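제목: Re: [Zerkia-주조] 캔 스크랩 잉곳의 드로스와 기공, 뚜껑 분리 여부
보낸이: Danylo Hrytsenko
받는이: Zerkia 소형 주조 메일링 리스트
최종 수정: 9월
읽는 시간 4분 | 공유 2 | 댓글 4

Graciela Montecinos 님이 작성:
> 지난달부터 음료 캔만으로 잉곳을 만들고 있습니다. 로는 프로판식이고 도가니는 Hayes 점토흑연 중간 크기, 온도 표시는 Planton 컨트롤러입니다.
>
> 문제는 두 가지입니다. 첫째, 드로스가 너무 많습니다. 걷어낸 찌꺼기의 부피가 남은 용탕보다 커 보일 때도 있습니다. 둘째, 잉곳을 톱으로 자르면 단면에 둥근 기공이 흩어져 있습니다. 수축공처럼 모서리가 거친 것도 섞여 있는데 대부분은 둥글고 안쪽 면이 매끈합니다.
>
> 투입은 캔을 발로 밟아 납작하게 만든 뒤 한 장씩 도가니에 넣는 방식입니다. 표시 온도가 701이 되면 버너를 줄이고 30분 유지한 다음 붓습니다. 오래 두면 가스가 빠져나간다고 들어서 그렇게 했습니다. 플럭스는 쓰지 않습니다.
>
> Dedwood 게시판에서는 뚜껑을 전부 잘라내고 몸통만 녹이라는 의견이 많던데 손이 많이 갑니다. 뚜껑 분리가 기공에도 영향을 주나요? 최종 용도는 풀리와 손잡이입니다.

답이 늦었습니다. 질문 순서와 다르게, 재료부터 쓰겠습니다.

1. 몸통과 뚜껑의 합금

알루미늄 음료 캔은 한 가지 합금이 아닙니다. 몸통은 보통 망간이 주 첨가 원소인 3000번대(3004 또는 3104), 뚜껑은 마그네슘이 더 많은 5182입니다. 몸통은 깊게 늘여 뽑는 가공을 견뎌야 하고, 뚜껑은 얇은 판으로 내압을 버티면서 따개 주변의 절취선이 정해진 힘에서 찢어져야 합니다. 요구 조건이 다르니 합금도 다릅니다.

캔을 통째로 녹이면 두 합금이 섞입니다. 뚜껑은 면적이 작지만 몸통 벽보다 두꺼워서, 눈으로 보고 짐작하는 것보다 질량 비중이 큽니다. 비율은 캔 규격에 따라 달라지므로 직접 잘라 저울에 올려 보시는 편이 빠릅니다. 입구가 좁아진 목 부분은 몸통에 속합니다. 뚜껑과 목이 말려 있는 이음부에는 밀봉재가 들어 있고, 가열하면 이것도 탑니다.
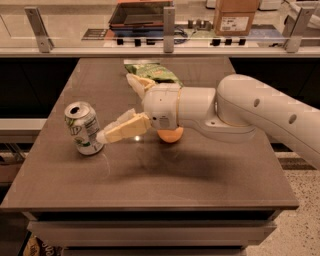 조리대 위의 알루미늄 음료 캔, 개봉된 상태. 은색 면이 뚜껑.

마그네슘은 용탕 표면에서 알루미늄보다 먼저 산화하는 경향이 있습니다. 산화막이 치밀하게 보호하지 못하므로 휘저을 때마다 새 표면이 드러나고 드로스가 늘어납니다. 뚜껑을 분리하면 드로스가 줄어든다는 Dedwood 쪽 의견은 방향은 맞습니다. 다만 Graciela 님의 경우 주원인은 따로 있다고 봅니다.

2. 드로스의 주원인

캔은 질량에 비해 표면적이 매우 큽니다. 원래 있던 산화막에 더해 바깥쪽에는 인쇄와 도료, 안쪽에는 수지 코팅이 있습니다. 이것을 한 장씩 열린 도가니에 넣으면 얇은 판이 용탕 위에 떠서 불꽃과 접촉한 채로 산화합니다. 금속으로 합류하기 전에 이미 상당량을 잃습니다.

걷어낸 것이 전부 산화물인 것도 아닙니다. 갓 걷어낸 드로스에는 금속 알루미늄이 산화막 주머니에 갇힌 채로 많이 들어 있습니다. 부피가 용탕보다 커 보이는 이유의 상당 부분이 이것입니다. 부피로는 손실을 판단할 수 없습니다. 투입한 캔의 무게와 나온 잉곳의 무게를 기록해 주십시오.

제 절차는 다음과 같습니다.

- 도가니 바닥에 먼저 두꺼운 스크랩이나 이전 잉곳을 녹여 용탕을 만듭니다. 처음부터 캔만 넣지 않습니다.
- 캔은 별도의 철제 통에서 도료를 태웁니다. 반드시 야외에서, 바람을 등지고 합니다. 연기는 유해합니다. 색이 바래고 연기가 멎으면 중단합니다. 더 가열해도 산화만 진행됩니다.
- 태운 캔을 단단히 압착해 덩어리로 만듭니다. 저는 자동차용 유압 잭과 각관으로 만든 틀을 씁니다. 밟은 것과 압착한 것은 차이가 큽니다.
- 덩어리는 로 뚜껑 위에서 예열한 뒤 집게로 용탕 아래까지 눌러 넣고, 녹을 때까지 잡고 있습니다.
- 전부 녹은 뒤 염화나트륨과 염화칼륨을 섞은 건조 플럭스를 표면에 뿌리고 천천히 젓습니다. 드로스가 가루처럼 부서지면 걷어냅니다. 끈적한 상태에서 걷으면 금속을 버리게 됩니다.

압착 전에 수분을 확인하십시오. 납작하게 밟은 캔의 접힌 틈에는 음료나 빗물이 남습니다. 이것이 용탕 밑으로 들어가면 순간적으로 기화하면서 용탕을 밖으로 날립니다. 예열 단계를 생략해서는 안 됩니다. 집게, 젓는 봉, 잉곳 몰드에도 같은 규칙이 적용됩니다. 플럭스도 습기를 먹으니 쓰기 직전에 말립니다.

3. 기공

둥글고 안쪽이 매끈한 기공은 수소로 보는 것이 보통입니다. 알루미늄 용탕은 수증기와 반응해 수소를 흡수하고, 응고할 때 용해도가 급격히 떨어지면서 기포가 생깁니다. 모서리가 거칠고 수지상 조직이 드러나는 것은 수축공입니다. 두 종류가 섞여 나온다는 설명과 맞습니다.

30분 유지는 권하지 않습니다. 프로판이 연소하면 수증기가 나옵니다. 열린 도가니를 그 분위기에 놓아두면 가스가 빠지는 쪽보다 들어가는 쪽이 될 수 있습니다. 버너를 줄여도 마찬가지입니다. 건조한 전기로에서 유지하는 이야기가 가스로에 그대로 옮겨진 것 같습니다. 필요한 온도에 도달하면 걷어내고 바로 붓는 것이 원칙입니다.

뚜껑 분리는 기공에도 약간 영향이 있습니다. 마그네슘이 많으면 용탕의 수소 용해도가 올라갑니다. 그러나 도료를 태우지 않고 넣은 것과 유지 시간의 영향이 더 클 것입니다. 도료와 수지도 분해되면서 수소원이 됩니다.

표시 온도 701에 대해서는 확인이 필요합니다. 열전대가 용탕 안에 있습니까, 로벽에 있습니까? Planton 컨트롤러는 입력된 열전대 종류를 그대로 믿습니다. K형 센서를 꽂고 설정이 다른 종류로 되어 있으면 표시값은 의미가 없습니다. 로벽 센서라면 설정이 맞아도 용탕 온도와 다릅니다. 침지용 보호관에 넣은 열전대로 한 번 비교해 보십시오. 보호관이 맨 강철이면 용탕에 철이 녹아 들어가니 질화붕소나 지르콘 도포제를 바릅니다.

4. 용도에 대하여

가장 중요한 부분인데 원래 글에서는 짧게 지나갔습니다. 3000번대도 5182도 가공용 합금입니다. 규소가 적어 유동성이 나쁘고, 응고 중 열간 균열이 생기기 쉽습니다. 드로스와 기공을 모두 해결해도 얇은 리브가 있는 풀리는 잘 나오지 않습니다. 뚜껑을 완벽하게 분리해도 이 점은 바뀌지 않습니다.

풀리는 주물 스크랩으로 부으십시오. 폐차장의 휠, 실린더 헤드, 변속기 케이스가 규소계 주조 합금입니다. 휠은 대개 A356 계열이고 성분이 비교적 고릅니다. 캔 잉곳은 손잡이처럼 두껍고 하중이 작은 물건에 쓰거나, 주물 스크랩에 소량 섞어 소모하는 것이 현실적입니다. 마그네슘이 많이 들어간 혼합은 조성을 모르는 상태가 되므로 회전체에는 쓰지 마십시오.

Wendelin Zürcher 님이 예전에 이 리스트에 올린 시험 가운데 2번과 4번 시편이 참고가 됩니다. 2번은 캔만, 4번은 휠 스크랩만으로 같은 사형에 부은 것입니다. 2번은 보스와 림 사이에서 갈라졌고 4번은 온전합니다. 압탕 위치가 같았으므로 합금 차이로 보는 것이 타당합니다. 다만 시편이 하나씩이라 주조 온도의 영향은 분리되지 않았습니다.

5. 감압 시험

수소 여부를 추측하지 말고 확인하는 방법이 있습니다. 작은 강제 컵에 용탕을 떠서 진공 챔버 안에서 응고시키고, 같은 용탕을 대기압에서도 응고시킵니다. 두 시료를 반으로 잘라 비교합니다. 감압 시료만 부풀고 단면에 기포가 많으면 수소가 있다는 뜻입니다. 산화물 개재물이 많아도 기포가 늘어나므로 절대값으로 읽지는 마십시오. 자기 로에서 절차를 바꾸기 전과 후를 비교하는 용도로는 충분합니다.

챔버는 Sumeya Gebremichael 님이 낡은 압력솥과 냉동용 진공펌프로 만든 도면을 갖고 있습니다. 펌프 앞에 필터를 달지 않으면 오일이 금방 오염됩니다. 도면의 밸브 규격에 오타가 있으니 받으실 때 수정본을 요청하십시오.

순서를 정한다면 유지 시간부터 없애고, 그다음 도료 제거와 압착, 마지막이 플럭스입니다. 한 번에 하나씩 바꾸고 그때마다 단면을 남겨 두십시오. 뚜껑 분리는 그 뒤에 판단해도 됩니다. 저는 하지 않습니다.

Teresa Flanagan 님이 물어본 드로스 보관 건은 스레드를 따로 열겠습니다. 그 전까지는 염 플럭스를 쓴 드로스를 젖은 곳이나 밀폐된 통에 두지 마십시오. 수분과 반응해 암모니아와 가연성 가스가 나옵니다.

다음 용해 때 투입 무게, 잉곳 무게, 열전대 위치를 함께 적어 주십시오.

Danylo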